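Speaker notes, Widetville library evening, "Do standing desks earn their price?"

Slide 1. Start with the Trovura brochure. It promises 200 extra calories a day. Ask the room where that number comes from. Pause. The footnote points to another Trovura brochure.

Slide 2. The survey. 401 people answered, all of them buyers, all asked in the first month. People who have just paid over 1,000 dollars for a desk tend to like the desk. Don't be snide about it — I bought one too.
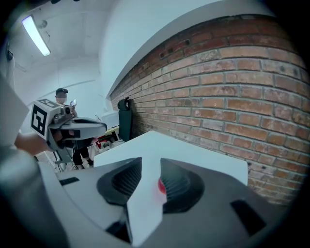

A reader in Amaral wrote in after my July column that her back had stopped hurting within a week, and that no study was going to talk her out of it. Read that in full. Then say that I believe her about the back. I am less sure about the desk, as she had also started walking to work.

Slide 3. What would change my mind: a trial with a comparison group, run for a year, paid for by someone who doesn't sell furniture. Skip the Lollell chart if time is short.

Questions. Someone will ask about treadmills.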